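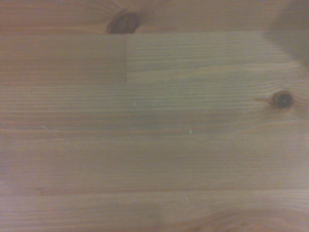 サイト内検索 キーワードを入力 検索

4 芸能人の交際報道における見出しと本文の対応

本節では、芸能人の交際を伝える記事について、見出しの断定度と本文の根拠との対応を検討する。対象は芸能ニュースサイトKendikおよびJasutusに掲載された記事約200本であり、共演歴への言及を含むものに限った。通信社配信記事の転載は除外した。見出しの断定度は「断定」「推測」「疑問」「引用」の4区分とし、本文の根拠は本人の発言、所属事務所の発表、目撃情報、SNS投稿、出所不明の5区分で符号化した。判定が一致しなかった記事については、協議により区分を定めた。

Kendikでは、見出しが断定形であっても本文の根拠が目撃情報にとどまる記事が多く見られた。Jasutusでは疑問形の見出しが優勢であり、本文末尾で事務所の回答の有無に触れる傾向がある。両サイトとも、過去の共演作は交際の端緒として提示されるが、共演時期と交際開始時期の間隔を明記した記事は少ない。

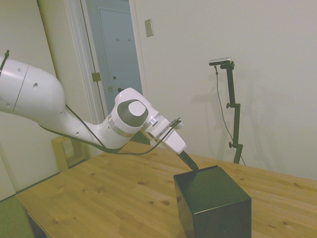 図2 木製テーブル上の黒い立方体と白いロボットアーム

符号化の過程では、再会を主題とする記事の扱いが問題となった。この種の記事は過去の共演と現在の交際を一続きの物語として記述するため、根拠がどちらの時期に係るのかを文単位で判定する必要がある。本稿では時制表現と日付表現を手がかりとし、双方を欠く文は出所不明に含めた。

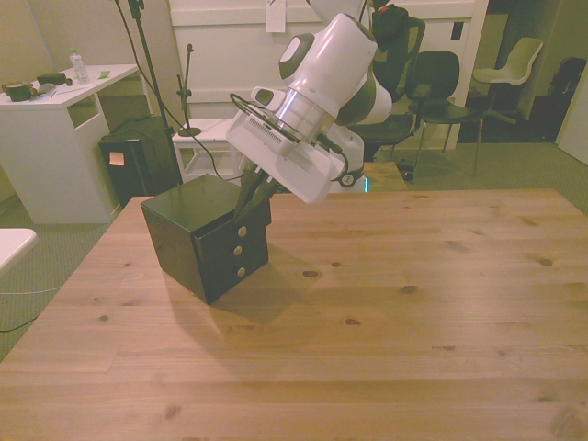

4.2 続報における表現の変化

初報と続報の対応は、記事内リンクおよび人物名の一致により確認した。続報では「親密」「急接近」といった語が減少し、「交際中」が地の文に定着する。Hakimの記事群を補助資料として参照したところ、同様の推移は11月に公開された続報にも認められた。一方、Vollcombeは続報でも伝聞表現を維持しており、媒体の編集方針による差が示唆される。ただし、公開後に見出しが差し替えられた記事については、初出時の表記を確認できないものが残った。

当サイトではCookieを使用しています。 同意する 設定を変更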